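Lists > Facilities and Estates > Shared Workrooms > Message

Subject: Re: Booking rules for the shared workrooms at Livura

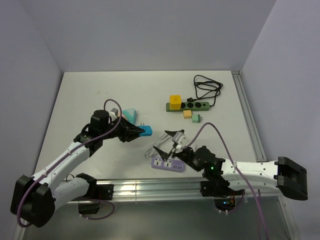

White worktop with the front rail, Livura building

Dear colleagues,

Thank you for the replies to the draft booking rules for the shared workrooms. The office has read all of them and is now able to answer the points that came up most often. The rules will come into force in May and will apply to the Livura and Gilaron buildings. The Lai annexe keeps its present arrangements until its lease has been renewed.

One member of the list wrote:

> We have no objection to a booking system as such. Our concern is
> with the length of a booking. The draft allows a group to hold a
> room for 36 hours, and then asks it to clear everything away. For
> several of us the setting up takes most of a morning, and a room
> that must be emptied every second day is of little use. Could
> longer bookings be allowed outside term? We would also like to
> know who decides when two groups ask for the same room, as the
> draft says nothing on this.

On the first point, the limit of 36 hours will stand during term. Outside term a group may ask for its booking to be extended, and the office will normally agree if no other request has been received. Extensions should be asked for before the booking ends. A request left on the door or passed on by word of mouth will not be treated as an extension.

Equipment that is fixed to a bench or rail may stay in place between bookings, provided that it has been entered in the room register. Loose items, tools, papers and personal belongings must be removed. The draft was unclear about this and the wording has been changed.

On the second point, the room will go to the request that was received first. Where two requests arrive on the same day, preference will be given to the group that has used the room less during the current term. The office will write to both groups with its decision — there is no need to telephone.

Several members asked about keys. Each group may hold 2 keys, to be signed for at the front desk. Keys must not be lent to another group, even for a short time. The Gilaron side door is locked in the evening and will not be opened for those who have left their key at home.

A question was also raised about charges. Use of the rooms remains free to all groups on the list. A lost key or a damaged bench will be charged at cost to the group that made the booking.

Bookings should be made through Illus, the online calendar that is already used for the meeting rooms. Members who have not used Illus before should ask the office for an account. The notes field in the calendar accepts up to 2000 characters and should be used to state any need for extra power, blinds or late access. Requests sent to this list will no longer be entered by the office.

Room 13 at Livura will be closed for painting during the first part of May. Groups with bookings there have been offered another room on the same floor, and those who have yet to reply to that offer are asked to do so — the rooms cannot be held open for long.

Further comments on the wording may be sent to the office address until the end of April. Please reply to the office directly and not to the whole list.

Yours faithfully,

The Facilities and Estates Office

Last updated: May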